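Marks on the wall over the bed

balogh_k
Finally got the sage sheet on and it looks lovely with the gray headboard, but I still can't decide what to do with the wall. I have a shelf 40 inches long in mind — or would you leave it plain?

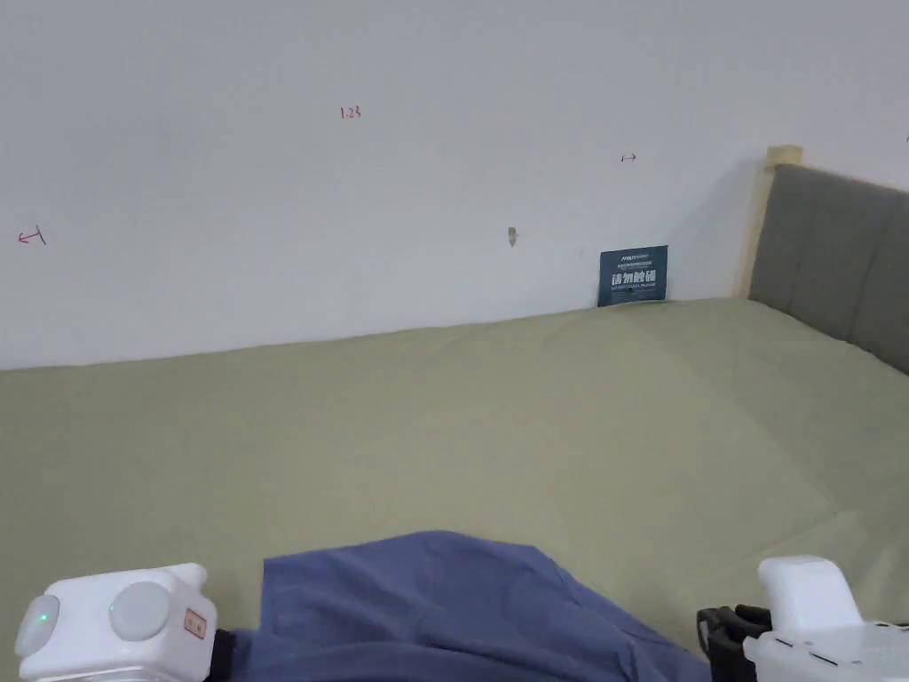 Red 1.23 on the wall, hook lower down

Brekine
Oh, I'd leave it plain! White over that green is so restful. Sand off the red ink first, though.

bbarta
Sorry, Brekine, I disagree about sanding. Stain blocker, then paint, or the red may bleed through. And is the "please do not touch" sign staying?

balogh_k
Ha, for now! Primer on Thursday, then.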